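### 4.2 The label problem, or how people find the top of a thing

I went into this part of the study thinking I'd be writing about folding. I had a whole coding sheet for folds (halves, thirds, the roll, the one where you sort of flap it and hope). Then Sofia Psarras and I sat down with the first batch of diaries from Waranbridge and found that people hardly wrote about folding at all. They wrote about the bit before it, when you pick something soft out of a heap and have to work out what you're holding.

We had 464 diary entries in the end, from households in Waranbridge and Betcombe, and 200 of them mention this moment in some way. One woman in Betcombe called it "finding its head," and we liked that so much that it became the name of the code. You grab a piece of cloth, you lift it, it hangs in whatever shape gravity gives it, and you look for a clue. A collar will do. So will a hem, a cuff, or a change of color where one fabric meets another.

Far and away the favorite clue was the label. I'd always thought of labels as washing instructions that itch, and so had Sofia, who cuts hers out! But our diarists used them the way you'd use the arrow on a map. A tag sits in a seam, a seam is an edge or near one, and once you've got an edge you can start to guess at the rest. Several people said they feel for it without looking, usually while watching TV.

Red things got their own little cluster of entries, which surprised me. A few households had several red items in the same load, and people grumbled that one bunched-up red thing looks exactly like the next. Having a second fabric in the piece helped a lot. White against red shows up right away, even when the item is still in a crumple, and people told us they'd go for the contrast first and look for the tag after.

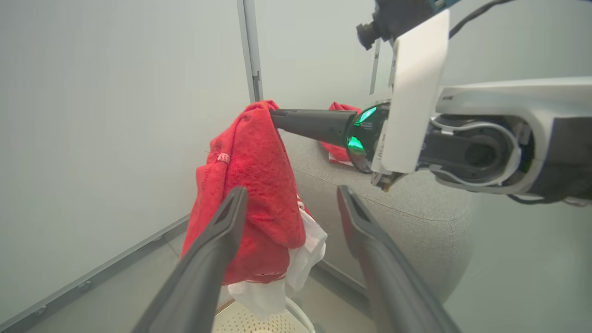
**Figure 3.** Red cloth draped over a black tapered fingertip, with the small white-and-red tag in a seam at upper left and white fabric hanging out below the folds. A second red cloth is bunched on the gray ottoman behind.

What I like in Figure 3 is how much and how little it gives you. The tag tells you there's a seam, and the white piece has a thin red edge along its upper border, so you've got two good places to begin. Neither one tells you which way up the thing goes. I showed it to a few colleagues and asked what they'd do first, and the answers split between "pull the white bit" and "get hold of the tag." That's pretty much the split in the diaries too.

The other thing worth a word is the ottoman. We'd asked people to write down where they sort, expecting beds and kitchen tables, and we got those, but low padded furniture came up in 50 entries. People like it because it's close to the couch. They complain that it's too small to lay anything out flat, so things get put down in a bunch and picked up again later, and then you're back to finding the head a second time. Sjöberg's term for this is "double handling," and I'm borrowing it for Section 4.3, where I look at what happens to the pile once somebody sits down next to it.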